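MEDIA RELEASE

Rikham opens its linen room to the neighbourhood this December

Free bedding, and a hand with learning to make a bed that stays made

Rikham, the community housing service on the east side of town, will open its linen room to the public every Sunday in December. Anyone setting up a new home can come in and choose bedding at no cost, and stay for a short bed-making session if they'd like one.

The room holds almost 1000 pieces, all of it washed, mended and folded by people who live or work at Rikham. There are fitted sheets, flat sheets, blankets, duvets, pillowcases and a very good pile of cot-sized quilts. The colours run heavily to blues and greens this year, thanks to a generous clear-out by the Surorano guesthouse, which has changed its rooms over to white.

"People come in saying they only need a sheet, and then they see the blankets," said Maarja Kivi, who runs the linen room. "I love that bit. You can watch them working out what their bedroom is going to look like."

The sessions grew out of a simple request. Several tenants moving into their first place told staff they had never put a cover on a duvet by themselves, and a practice bed was set up the following week. Since then 400 people have had a go at it, from teenagers to a retired couple who had been arguing over hospital corners for most of their marriage (they still are!).

Every session begins with a bed in a proper state, and everybody learns on the same one. Layers get pulled back, shaken out and laid again, and there's a fair bit of laughing while it happens. Blue-green bedding shows every crease, so it's easy to see where the cloth has bunched up and which layer needs smoothing next.

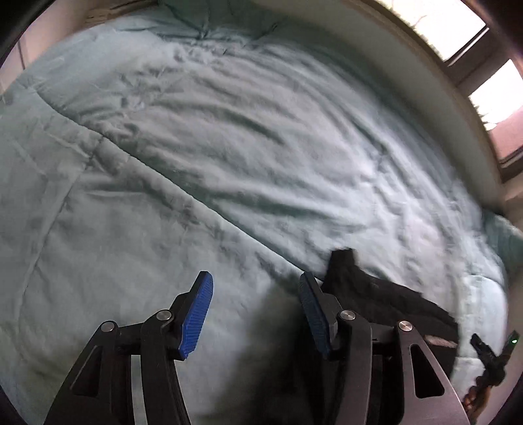

What happens on the day

Doors open at 2 pm and sessions start on the half hour, with room for 4 people at a time. Horațiu Nistor will be leading them. He spent years in hotel housekeeping and has strong feelings about seams.

"Start at the top, pull towards you, then walk around and look at it from the other side," he said. "Most people tug at one corner over and over. Go to the other side of the bed – it's nearly always caught there."

No booking is needed for the linen room. Bring a big bag, and your mattress size if you know it.

Donations of clean bedding in any colour are welcome at the Rikham front desk during office hours. Pillows can't be accepted.

Media contact: Maarja Kivi, Rikham linen room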